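Equipment Plan and Data Card: Allari Household Handling Set

Maintained by Jucélia Rezende
Status: budget approved, with the kind of enthusiasm you'd expect

What this file is

This README started as a shopping list. It now covers what we bought for the Allari set, what we should have bought, and what the next group to ask for money might want to put in the first draft of the request so they don't have to send me a second one. The data itself is described near the end, in fewer words than the cables.

Scope

Allari is a collection of short household handling recordings made with hand-held grippers in ordinary homes. The current release has 641 episodes. The plan said 400, so for once a number went over in a direction the finance office liked.

Hand-held units

We priced two routes. Dillstead quoted for a small arm on a rolling base, with a service contract thicker than the manual. Britine quoted for hand-held grippers, which a person carries around and which therefore come with a free mobility system that already knows how to use stairs. We went with Britine.

Order spares at the same time as the units. A spare set of fingers ordered with the gripper arrives with the gripper. The same fingers ordered in February arrive when they feel like it. Our first budget had one line for "accessories" and it was gone before we had finished reading the accessories page.

Things that wear, in the order they annoyed us:

Finger faces
Linkage pivots
Straps
The person holding the unit

The last one isn't in the catalog. Budget for breaks, and pay for them. An operator who has been picking up dish towels since 8 a.m. will start producing very creative data by noon.
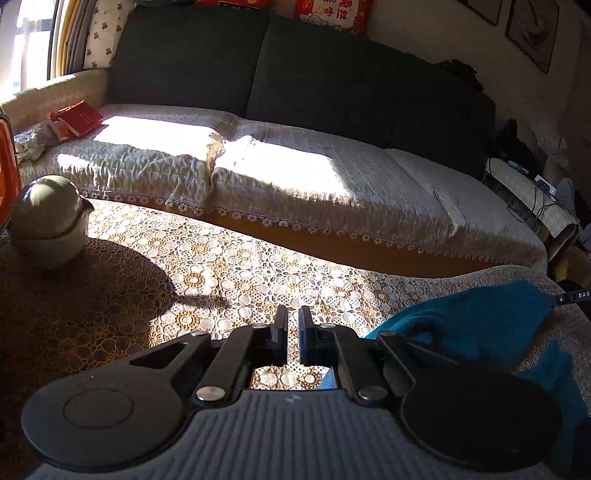
Homes cost less than a lab with a fake kitchen in it, and they come furnished. They also come with whatever outlets the builder thought was plenty. Put power strips and extension cords in the request by name. We left them out on the theory that everyone has some. Everyone does, and everyone's are in use.

Host payments go on their own line. We folded them into "travel" the first time and spent longer explaining that than we spent recording in some of the homes. Pay hosts the day of the visit. Add a small amount for breakage and be pleased if you give it back.

Don't budget for props until you've seen what the homes have. We bought a crate of sensible objects in sensible colors, carried it up several flights of stairs, and ended up working with the things people already owned. The crate is available to any project that wants it. Please want it.

Storage

Bezerra supplied the drives. Buy twice the capacity the spreadsheet says, then stop looking at the spreadsheet. The estimate assumed each episode would be recorded once and copied once. Episodes are recorded until they're right and copied until everyone feels safe, and those two events can be far apart.

Label the drives before they leave the office. We own one called NEW and one called NEW (2), and the second is older.

Time

Allow 15 minutes for setup in each home, then allow it again. Moving between rooms is cheap. Moving between homes is where the day goes, and parking should be treated as a piece of capital equipment.

Review time was missing from the original plan entirely. Someone has to watch the episodes and reject the bad ones. That someone was me, and my hours were entered as zero because I was "already here." They are no longer entered as zero.

What's in the release

Episodes: 641
Task types: picking up, placing, folding, opening, closing, putting away
Setting: private homes, daylight and lamplight both
Files per episode: video, gripper opening, a one-line task note
Task notes: written by the operator, spelling left alone

Known problems

Light changes during some episodes. We looked into buying lamps and blackout panels, saw the price, and decided that variation was a feature of the set.

The first 100 episodes use an older format for the gripper opening values. There's a conversion script in the tools folder. Run it once. Running it twice also works, in the sense that it finishes.

Soft items are overrepresented. Heavy items are underrepresented, for reasons the operators will explain at length.

Planned purchases

One more Britine unit, with fingers
Two carrying cases that close
Drive labels
A cart, pending a ruling on whether a cart is furniture

Requests to borrow the hand-held units go to Jucélia Rezende. Say when you want them and when you're bringing them back, as two separate dates.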